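17 Shares
3 Comments

Writing Cell Rules That Operators Will Follow

The working document at Zarkemton is called the cell rules. It covers two-arm tabletop stations used for sorting and handling small goods, and it is on its third revision. The safety lead who maintains it agreed to go through it on the condition that the discussion stay on the text of the rules and leave customers out.

The first revision was written by adapting the manual for an older fenced line. It ran to 119 clauses. "Most of them concerned doors, interlocks and light curtains," the safety lead said. "A bench station has a different set of hazards. You have a person leaning over a table to reset parts, several times an hour, within reach of two arms. The clause about the gate was no use to that person."

The current revision has 12 rules on a single sheet. Everything else was moved to an appendix that the engineering group uses when a station is built or changed. The risk assessment is a separate document and is redone for each station.

Rule one concerns the reach envelope. Each arm's full reach is measured with the gripper fitted and then marked on the floor or written on the station plan. The figure from the arm's data sheet is not accepted on its own. "The data sheet gives you reach to the flange," the safety lead said. "Then somebody bolts on a gripper and a camera bracket and the number is wrong. We measure at the fingertip, at the worst pose the software allows."

Where two arms share a surface, the overlap is treated as a third zone with its own speed limit. Both arms have to be in a hold state before a hand goes into it. Holding one arm while the other continues is permitted only at stations where the assessment covers it, and at present none of them do.
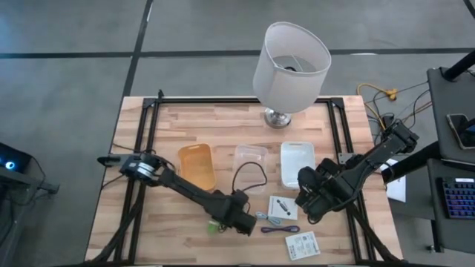

Cables get two rules, which the safety lead described as the most argued-over part of the sheet. Any cable that serves the station must be fixed to the structure along its run, and slack must be kept out of the walking area. Cables that are goods, meaning items the arms are expected to pick up, are listed on the task sheet so that an auditor can tell the two kinds apart. "An auditor from Flutetti wrote us up for a loose cable on the work surface. It was the part. After that we added the list."

The rule on floor cables is stricter in the third revision than in the second. It used to allow a run across the floor if it was covered. Now a covered run is allowed during commissioning only, and it has to be rerouted before the station is released for daily use. Several people in engineering objected to the cost. The safety lead's position was that covers get moved for cleaning and do not always go back.

Housekeeping on the table is handled by the task sheet as well. Each sheet names the items, the containers and the lighting for that task. A different lamp, or the same lamp in a different place, counts as a change and has to be logged. The reasons have to do with the cameras. "People accept that moving an arm base is a change. They don't accept it for a lamp. But if the exposure shifts, the grasp shifts, and then you have an arm pressing on the table edge with a part half held."

Grippers have their own rule, and it was rewritten after a comparison with the practice at Weldu, a packaging firm that runs similar stations. Weldu inspects finger tips at the start of each shift and records wear against a printed gauge. Zarkemton had been inspecting monthly. The third revision takes the shift check and leaves out the gauge, on the grounds that the fingers in use are of several shapes and one gauge would not fit them.

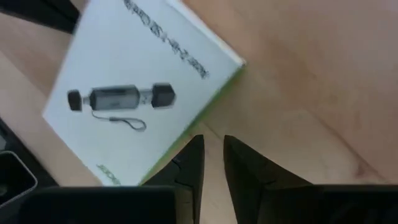 The same rule sets a limit on closing force for cartons and thin-walled goods. The limit is set for each item during trials and stored with the task. An operator can lower it at the station but cannot raise it. Raising it requires a new trial and a signature from engineering. Asked whether this slowed the work, the safety lead said that it did, and that the delay was usually less than a day.

There is also a short rule on printed matter. Goods may arrive at any rotation, and a program that depends on reading a label must state what it does when the label cannot be read. Stopping is acceptable, and so is setting the item aside. Retrying without a limit is not. The present limit is 3 attempts.

Stop controls take up the last two rules. One stop device must be reachable from every position where a person is expected to stand, and it must act on both arms. The function is tested at the start of the day and again after any software update. A software stop on a screen or a keyboard shortcut may be provided for convenience but does not count toward the requirement.

The safety lead was less certain about training. The sheet says that operators must be trained on the station and does not say how. Beson, the group's sister site, uses a checklist with a supervised hour. Zarkemton has relied on pairing new operators with experienced ones. "I would like something written down. Pairing passes on good habits and bad ones at the same rate, and I can't audit it."

A fourth revision is planned for May. It will probably add a rule on remote operation, where the person directing the arms is away from the table and sees it through the cameras. The open question is who holds the authority to restart after a stop. The draft gives it to the person at the station, after a visual check of both arms and the surface. Engineering has asked for an exception for overnight runs, and the safety lead has not agreed to it.

12 Likes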